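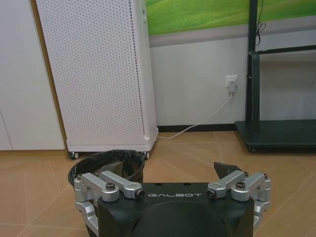 最終更新日:3月28日

床の物を拾わせるときの段取りと小ワザ
グリッパー、アーム、カメラ、コントローラーを試す人のためのメモ

ドーブリッジ工房(Dorbridge)の作業メモのうち、床に置いた物やごみ箱を相手にグリッパーを比べるときの部分をまとめ直したページです。机の上での把持試験は別ページにあります。普通の部屋で、普通の家具や家電が置いてあるままやる前提で書いています。書いてある順に全部やる必要はありません。

始める前の床

まず床を掃きます。砂粒がひとつ指先のパッドに付くと、そのあとの把持は全部条件が変わってしまいます。掃除機をかけたあと、固く絞った雑巾で一度拭き、乾くまで待ちます。ワックスの効いた洗剤は使わないでください。布がよく滑るようになり、前の週の結果と並べられなくなります。

タイルの床では、目地が位置決めの目安になります。物を置く場所を目地の交点から測っておけば、養生テープを貼らなくても同じ場所に戻せます。模様の似たタイルが続くと、どの交点だったかをすぐ忘れます。壁際から何枚目かをノートに書いておくこと。テープで印を付ける場合は小さく切り、物の真下に来るように貼ります。カメラに目印が映ると、画像で位置を拾うタイプのコントローラーがそちらに引っ張られることがあります。

フローリングやクッションフロアの場合は、指先が床をこする高さで試すのをあとまわしにします。傷の修理代で気が重くなるより、先に厚手の透明シートを敷いたほうが早いです。シートの端は波打つので、四辺とも押さえます。

キャスターの付いた物

空気清浄機、ディスプレイのスタンド、ワゴンなど、キャスター付きの物は少し当たっただけで動きます。ロックがあるものはロックし、ないものは後ろに壁が来るように寄せておきます。試験の前後で位置がずれていないか、床からキャスターまでの距離を一か所だけ測っておくと確認が楽です。

スタンドの台座は平たくて低いので、横から近づくアームの肘や手首が引っかかりやすいところです。軌道を組むときは、台座の外側に 50 mm の余白を取っています。これより詰めた設定を使うのは、低速で一度通してからにしてください。

電源コードは、できれば壁に沿わせます。床を斜めに横切る細いコードは、色が床や壁に近いと上からのカメラではほとんど見えません。動かせないコードがあるときは、その側を進入禁止にしてしまうのが簡単です。コードをまたぐ軌道は作らない。これだけは例外なしです。

ごみ箱を相手にするとき

丸い小さなごみ箱は、見た目より難しい相手です。縁をつまむのか、胴を挟むのか、先に決めておかないと比較になりません。うちでは次のように分けています。

縁つまみ:片方の指を中に、もう片方を外に入れる。ポリ袋をかけた状態で行う。
胴挟み:両方の指を外から当てる。口径が開き幅に収まるものだけ。

袋の折り返しは、長さをそろえます。折り返しが長いと指先が袋をくわえ、ごみ箱本体が滑って残ることがあります。袋だけが持ち上がった回は「失敗」とだけ書かず、「袋のみ」と書いておくと、あとで指先の形を選ぶときに役に立ちます。袋の中の空気は抜いておきます。ふくらんだ袋はカメラから見た縁の位置を変えてしまうので、置き直すたびに手で内側に押しつけてください。

中身は空で始めて、次に乾いた紙くず、最後に重りという順で増やします。重りには小袋に入れた米が扱いやすいです。うちでは一袋 400 g にしています。水の入ったペットボトルは、中で転がるのでおすすめしません。倒れたときの掃除も面倒です。

黒い袋をかけた黒いごみ箱と、黒い指先。この組み合わせは画像で見分けにくくなります。指先がどこまで入ったかを人の目で確かめたいときは、指の背に明るい色のビニールテープを細く巻きます。把持面には巻かないでください。貼ったら、その状態で全部の回を通します。途中で貼ったり剥がしたりすると、どの回がどちらだったか、たいてい書き忘れています。

手首カメラと俯瞰カメラの使い分け

手首のカメラは、物に寄ったときの指先と物の関係を見るのに向いています。そのかわり、グリッパー本体が画面の下側を占め、近づくほど物の手前側が隠れます。つかむ瞬間に肝心なところが見えないのは、取り付け位置を多少変えても残る問題です。角度を変えるなら一度に少しずつ、変えるたびに紙に書いた格子を床に置いて撮り、見えている範囲を残しておきます。

高い位置のカメラは、物が部屋のどこにあるか、アームが家具に近すぎないかを見るために使います。指先の接触は、この高さからではよくわかりません。両方の映像を並べて見るときは、最初に手を一回たたくか、ライトを一度点滅させて時刻を合わせます。古いやり方ですが、これが一番早い。

取り付け金具はクリシュナン(Krishnan)の汎用品を使っています。品番は 827 です。付属のねじは少し長く、薄い板に留めると先が裏に出るので、座金を一枚足してください。締めすぎると樹脂の側が割れます。

光沢のある床では、窓の光が帯になって映ります。時間帯でその帯が動くため、午前の試験と午後の試験を比べるならカーテンを閉めて照明だけにします。カーテンを閉めたくない場合は、せめて明るい帯の上に物を置かないように。露出は固定、ホワイトバランスも固定。自動のままだと、白い物が画面に入ったときに周りが急に暗くなり、黒い指先がつぶれます。

大型の画面が同じ部屋にあるときは、消しておきます。映像が動いていると床に色が映り込むことがあります。消した画面にも天井の照明は映るので、俯瞰カメラの位置はそれを避けて決めます。

つかむ物を自分で作る

市販の試験用の物体は形がきれいすぎて、家の中の散らかり方とは合いません。古い布や紙を丸めて玉にしたものを一つ作っておくと便利です。作り方は簡単で、握った大きさまで丸め、幅の広いテープを十字にかけるだけです。 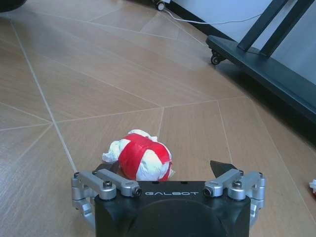
テープは引っ張りすぎないこと。強く巻くと硬いボールになってしまい、潰れ具合の違いが出ません。テープの間から中身が少しふくらむくらいがちょうどよく、指先がテープに当たる向きと、柔らかいところに当たる向きの両方を試せます。テープの面と布の面では滑り方がかなり違うので、記録用紙には向きの欄を作ってください。うちでは上から見たテープの線を時計の針に見立て、「二時」「五時」のように書いています。

色は床と離れたものを選びます。ベージュの床にベージュの布では、人が見ても見失います。赤いテープは見つけやすいのですが、指先にも赤い部品が使われている場合は、色だけで物を探す設定が混乱することがあります。そのときは青か緑で巻いた玉を別に作り、設定を変える前に、まず物のほうを替えて試してみてください。

玉は使っているうちにだんだん潰れます。一日の始めに両手で軽く丸め直し、テープの端が浮いてきたら作り直します。作り直した日はノートに線を引いて区切ります。古い玉も一つは捨てずに残しておくと、結果が急に良くなったとき、グリッパーの手柄なのか玉が新しいせいなのか確かめられます。

布の玉のほかに用意しているのは、中身の少ない巾着、輪にしたタオル、つぶした紙袋、片方だけの靴下です。靴下は地味ですが、指先の形の差がよく出ます。丸めた靴下と伸ばした靴下は別の物として扱ってください。

グリッパーを比べる順番

比べたいものが二つあるとき、先に片方を全部やって、それからもう片方、という進め方はやめたほうがいいです。床もパッドもこちらの手際も変わっていきます。交互に付け替えるのが理想ですが、付け替えは手間がかかるので、うちでは 30 分ごとに交代しています。交代のたびに原点を取り直し、最初の一回は記録に入れません。

条件は一度に一つだけ変えます。指先を替えたら速度はそのまま。速度を替えたら開き幅はそのまま。当たり前のことですが、夕方になると「ついでに」と二つ触りたくなります。触ってしまったら、その組は潔く捨てます。

開き幅は、いっぱいに開いた状態と、物の幅より少し広い状態の二通りで見ます。いっぱいに開くと近くの物に当たりやすく、絞ると位置決めの粗さがそのまま失敗に出ます。先のとがったくさび形の指先は床と物の隙間に入れやすい半面、柔らかい物では布の一部だけを拾いがちです。幅の広い平らな指先は、玉には安定し、薄い布には向きません。どちらが上という話にはせず、何をつかむかの欄ごとに書き分けておくと、あとから読んだ人が困りません。

把持力は弱いほうから上げます。持ち上がったところで止めず、もう一段上げて、物の形がどう変わるかも見ておきます。ブレンダン・ドゥガン(Brendan Duggan)は、持ち上げたあとに一度静止させ、それからゆっくり横に振る手順を足しました。静止だけだと差が出なかった二種類の指先で差が出たので、それ以来、全員がこの手順でやっています。

リンクとねじの点検

金属のリンクで指を開閉する形のグリッパーは、関節のねじが少しずつ緩みます。始業前に六角レンチで軽く当たり、動くものがないか見ます。増し締めの強さは必ずメーカーの説明書に従ってください。勘で締めると、今度は関節の動きが渋くなります。

ねじの頭に油性ペンで一本、座面まで続く線を引いておくと、緩みが目で見てわかります。黒いねじには白のペイントマーカーを使います。線を引く前に油分を拭き取ること。引いたあと、乾くまで動かさないこと。

左右の指が同じだけ動いているかは、厚紙を挟んで確かめられます。ゆっくり閉じて、厚紙が真ん中で止まれば良し。片側に押されるなら、取り付けの傾きか、片方の関節の渋りを疑います。突き出たボルトの先に布がからむことがあるので、長い房や糸の出た布を使った日は、終わってから関節の間をピンセットで掃除してください。

指先のパッドは、無水アルコールを含ませた布で拭く人と、水拭きだけの人がいます。材質によっては溶剤で表面が変わるので、説明書に書いていなければ水拭きにしておくのが無難です。拭いた時刻も記録に入れます。拭いた直後だけ妙に成績がいい、ということがよくあります。

両腕で試すとき

片腕でうまくいった設定を、左右にそのまま写しても同じにはなりません。床の低いところに両腕を下ろすと、手首の向きに余裕がなくなり、肘が思わぬ方へ逃げます。最初は片方だけに物をつかませ、もう片方は開いたまま、物から離れた空中で待たせておきます。

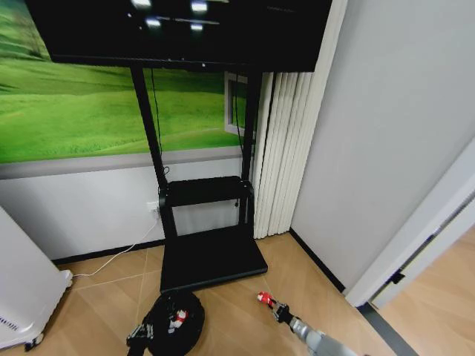

待っているほうの腕も、つかむ腕と同じくらい注意して見てください。つかむ側に気を取られているあいだに、待機側が家具の脚やカーテンに近づいていることがあります。待機姿勢は一つに決め、名前を付けて保存し、毎回そこから始めます。

柔らかい袋状の物を上から押さえてつかむときは、下ろしすぎに気をつけます。袋が潰れるぶん、画像から計算した高さより低いところまで行きたくなりますが、床に指先が当たると物の滑りより先に関節へ負担が来ます。床面の高さは部屋の数か所で測り、一番高いところに合わせて下限を入れておきます。タイル敷きの床は平らに見えても、目地の前後でわずかに段があります。

黒くて丸い布物は、輪郭が影とつながって見えることがあります。照明を足すなら真上からを避け、斜めの二方向から当てると縁が出ます。それでも見つけにくければ、白い糸で縁をひと縫いしておくという手もあります。ソウミャ・ドゥソーザ(Sowmya D'Souza)の案で、見た目の条件をあまり変えずに済み、洗っても取れません。

コントローラーの設定で迷ったら

プルヴス(Pruvus)の操作箱を使っている場合、速度の上限は箱の側とソフトの側の二か所にあります。片方だけ下げて安心しないこと。ブララック(Bralach)のアームと組み合わせるときは、起動の順番をアーム、操作箱、カメラの順にそろえてください。逆にしても動きますが、うちの構成では時刻の表示がずれ、あとで映像と合わせるときに苦労しました。

手動の操縦で拾わせるなら、操縦する人を途中で替えないほうがきれいに比べられます。替える場合は、全員が同じ組み合わせをひと通りやります。慣れの影響は大きく、初めの何回かは練習と割り切ります。操縦者が直接床を見てよいのか、カメラの映像だけを見るのかも先に決めてください。混ざっていると、カメラの比較としては使えません。

非常停止は、操縦する人とは別の人が持ちます。人手が足りない日は、動かさずにできる作業に回します。点検やラベル貼りなど、たまっているものは必ずあります。

記録の書き方

映像があるからノートは要らない、と思っていた時期がありました。映像に残らないのは、置き直したかどうか、拭いたかどうか、誰が何を変えたかです。次の項目だけは紙に書いています。

物の名前と向き
指先の種類
開き幅と把持力の設定
カーテンの開け閉め
直前に触ったもの
結果(持てた/途中で落ちた/袋のみ/届かず/中断)

「中断」は失敗に数えません。そのかわり、中断した訳を一言添えます。宅配便が来た、でかまいません。

ファイル名に感想を書くのはやめましょう。「うまくいった2」が三つできます。

片付け

終わったらアームを待機姿勢に戻し、指を少し開いた状態で電源を落とします。閉じきったまま一晩置くと、パッドに跡が付くことがあります。布物は種類ごとに箱へ入れ、使ったテープの切れ端を床に残さないように。赤や青の切れ端は、翌朝のカメラがまっ先に見つけてくれます。

ごみ箱の袋は試験用と普段用を分けています。試験用の袋に飲みかけの缶を入れないでください。これは人間向けのお願いです。

動かした家具は元の目地に戻し、ロックを確認。プラグを抜いた家電は差し直します。空気清浄機は戻し忘れが一番多いので、終了の欄のいちばん上に書き足しました。

関連ページ
机の上での把持試験
指先パッドの替えどき
カメラ金具の付け方と座金の選び方
工房の工具箱、六角レンチの戻し場所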